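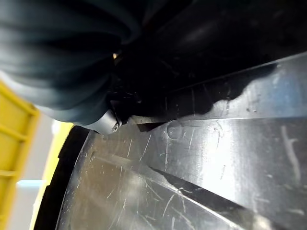

Dunkler Stoff in weichen Falten, ganz aus der Nähe.

Kinderseite: Nachgefragt

Warum steht ausgerechnet diese Seite ganz oben?

Stell dir vor, du suchst im Internet nach einem Laden, der Fahrräder repariert. Du tippst zwei Wörter ein, und schon ist die Liste da. Ganz oben steht die Werkstatt Duggan. Also ist Duggan die beste Werkstatt der Stadt, oder?

Langsam. Woher soll die Suchmaschine das wissen? Sie hat noch nie ein Fahrrad gehabt. Sie hat auch noch nie mit Herrn Duggan gesprochen oder geschaut, ob die Bremsen nach der Reparatur wieder funktionieren. Sie kennt nur seine Internetseite. Und die kann jemand sehr geschickt gebaut haben.

Was macht eine Suchmaschine überhaupt?

Eine Suchmaschine ist ein Computerprogramm, das sehr viele Internetseiten besucht und sich merkt, welche Wörter darauf stehen. Das Ergebnis heißt Index. Du kennst so etwas vielleicht von den letzten Seiten eines Sachbuchs: Dort steht zum Beispiel »Igel, Seite 12«. Der Index einer Suchmaschine ist nur viel, viel größer.

Wenn du etwas eintippst, schaut das Programm in diesem Index nach. Manchmal findet es 2788 passende Seiten, manchmal noch viel mehr. Die müssen in irgendeine Reihenfolge. Dafür gibt es Regeln: Kommt das gesuchte Wort in der Überschrift vor? Verweisen andere Seiten auf diese Seite? Lädt sie schnell? Kann man sie auf dem Handy lesen?

Das sind keine dummen Regeln. Eine Seite, auf die viele andere verweisen, ist oft brauchbar. Oft heißt aber nicht immer. Und die genauen Regeln verraten die Betreiber der großen Suchmaschinen nicht. Wir sollen ihnen also glauben, dass die Reihenfolge gut ist. Da darf man schon mal die Stirn runzeln.

Leute, die Seiten nach oben schieben

Es gibt einen Beruf, bei dem man Internetseiten so verändert, dass sie weiter oben landen. Das nennt man Suchmaschinenoptimierung, abgekürzt SEO. Ein schreckliches Wort, die Abkürzung ist auch nicht viel schöner.

Nilton Arboleda baut Internetseiten für kleine Läden. Er findet seinen Beruf nützlich: »Wenn ein Bäcker nicht auf seine Seite schreibt, in welchem Ort er backt, findet ihn dort niemand. Ich sage ihm, dass er es hinschreiben soll.« Dagegen kann man nichts haben. Öffnungszeiten, Adresse, klare Überschriften, das hilft allen.

Andere gehen weiter. Sie schreiben dasselbe Wort so oft auf eine Seite, bis der Text klingt wie eine kaputte Schallplatte: »Fahrrad reparieren? Unsere Fahrradreparatur repariert Ihr Fahrrad, denn Fahrradreparatur ist unser Fahrrad-Ding.« Früher haben manche sogar weiße Wörter auf weißen Grund geschrieben. Menschen sahen nichts, das Programm las alles mit. Heute fallen die Suchmaschinen auf so etwas seltener herein - behaupten sie jedenfalls.

Und was ist mit der Werbung?

Über den normalen Treffern stehen oft Anzeigen. Dafür hat eine Firma bezahlt, meistens jedes Mal, wenn jemand darauf klickt. Anzeigen müssen gekennzeichnet sein. Das Wort dafür, zum Beispiel »Anzeige« oder »Gesponsert«, ist allerdings gern ziemlich klein. Warum wohl?

»Garantiert auf Platz eins!«

Solche Sätze bekommen Ladenbesitzer dauernd per E-Mail. Karabo Mtshali verkauft Wolle und Knöpfe und hat eine kleine Seite, die Bila heißt. Eine Firma namens Pernotari versprach ihr den ersten Platz und dazu 1000 neue Besucher im Monat. Sie hat zurückgeschrieben und gefragt: den ersten Platz bei welchem Suchwort?

Das ist eine sehr gute Frage. Wenn jemand »Bila Wolle Knöpfe Mtshali« eintippt, steht ihre Seite sowieso vorn. Wer sonst sollte da stehen? Schwierig ist es bei »Wolle kaufen«, weil das alle wollen. Auf Platz eins passt aber nur eine Seite. Verspricht eine Firma ihn 20 Läden gleichzeitig, kann das bei demselben Suchwort nicht stimmen. Dafür braucht man keinen Computer, Grundschulrechnen reicht.

Und die Besucher? Auch da lohnt sich Nachbohren. Ein Besucher ist auf so einer Liste jeder, der die Seite öffnet, auch wenn er nach zwei Sekunden wieder weg ist. Sogar Programme können mitgezählt werden. Die kaufen keine Knöpfe.

Eine Antwort von Pernotari hat Frau Mtshali bis heute nicht bekommen.

Probier es selbst aus

Such dir mit einem Erwachsenen eine Frage aus, deren Antwort du schon gut kennst. Vielleicht: Was fressen Meerschweinchen? Dann gebt ihr sie in zwei verschiedene Suchmaschinen ein und vergleicht.

Steht beide Male dieselbe Seite oben?
Welche Treffer sind Anzeigen?
Wer hat die Seite gemacht? (Schau unter »Impressum« nach, meistens ganz unten.)
Will die Seite dir etwas verkaufen?
Steht die beste Antwort wirklich auf dem ersten Platz, oder musst du weiter nach unten?

Schreib die Ergebnisse auf und wiederhole das Ganze im Januar. Kann gut sein, dass die Liste dann anders aussieht, obwohl Meerschweinchen immer noch dasselbe fressen.

Wörter zum Nachschlagen

Index: das riesige Verzeichnis, in dem eine Suchmaschine nachschaut.
Treffer: eine Seite, die dir die Suchmaschine anzeigt.
Link: eine Stelle zum Anklicken, die zu einer anderen Seite führt.
Impressum: Angaben dazu, wer für eine Seite verantwortlich ist.

Stand: 9. November 2024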